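# Paint the small room or leave it gray?

**himilis_half**

Moved into the new apartment in January and I've been arguing with the small room ever since.
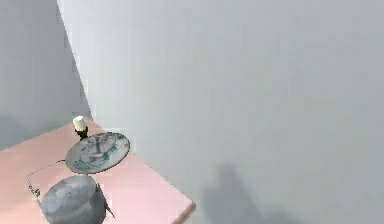 I have read 144 opinions on whether a small room should be painted dark, and they cancel out perfectly. Dark walls "make the corners disappear," say the people with tall ceilings and a piano. Light walls "open it up," say the people selling light paint. What I've got is plain gray on plain gray, one wall a bit darker and bluer than the other, and a pink tabletop shoved into the corner. The pink stays. Everything else is up for discussion. I have a sample pot of Adonari's deep green and two coats' worth of nerve.

---

**etel_street**

Do the green. I did my box room in something close to it and now I go in there on purpose.

Use a decent roller though. The one in the multipack sheds like a cat.

---

**grout_expectations**

Don't do the green. Pink and green is a salad bar. I say this as a person who owned a salad bar kitchen for 2 years and only got out of it by selling the house.

If one wall already reads bluer, go with that and take both to a proper blue-gray. Cheap, dull, done by lunch.

---

**etel_street**

> Pink and green is a salad bar

Pink and green is half the gardens in the country. What did you have, lime?

---

**grout_expectations**

It was called Meadow. It was lime.

---

**sheikh_of_beige**

Before anyone opens a can, put the sample on a big sheet of cardboard and move it around the room for a few days. Look at it at 8 in the morning and again with the lamp on. My hallway went from "stone" to "hospital" at sunset and I had already done the ceiling.

Also what bulbs do you have? A warm bulb will drag that pink toward orange whatever you put behind it.

---

**himilis_half**

Cardboard is up. Bulbs are whatever the last tenant left, one of each kind as far as I can tell.

The quote I got for having it done was 302 dollars, not including paint, for a room I can touch both sides of. So it's me and the shedding roller.

---

**grout_expectations**

302 is fair if they're filling and sanding. It's robbery if they're not. Did they say?

---

**himilis_half**

They said "prep." I didn't ask a follow-up question, which is how I end up in most situations.

---

**etel_street**

"Prep" means they move your chair.

Buy a 60 grit block for the lumps, then something finer, and wipe it down before you paint. Still green.

---

**sheikh_of_beige**

60 is way too rough for a painted wall, you'll be filling scratches until spring. Start at 120.

---

**etel_street**

You haven't met my lumps.

---

**himilis_half**

Update: green looks great in the morning and like the inside of a wine bottle by dinner. I don't hate it. Going to buy one matching set of bulbs and look again before I commit. Grout, I've also picked up a blue-gray sample, so you can stop messaging me.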